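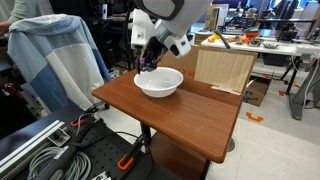
# Rind – Anflugdaten vom Flugplatz Vedemcombe

Endlich online: 437 Landeanflüge kleiner Propellermaschinen, jeder mit Höhe, Kurs und Bodenwind! Fouzia Magsi hat die Rohdaten bereinigt, von Noémie Mallet stammt das Skript zum Einlesen – läuft bei mir wunderbar flott.

## Inhalt

- `anfluege.csv`: ein Anflug pro Zeile
- `wind/`: Messreihen mit bis zu 303 Werten
- `pisten.json`: Schwellen und Ausrichtung

Höhen in Fuß, Wind in Knoten, Zeiten in UTC.

## Bekannte Lücken

Bei 22 Anflügen aus dem August fehlt die Windrichtung. Wer Ideen zum Auffüllen hat: bitte ein Issue öffnen, ich freue mich riesig!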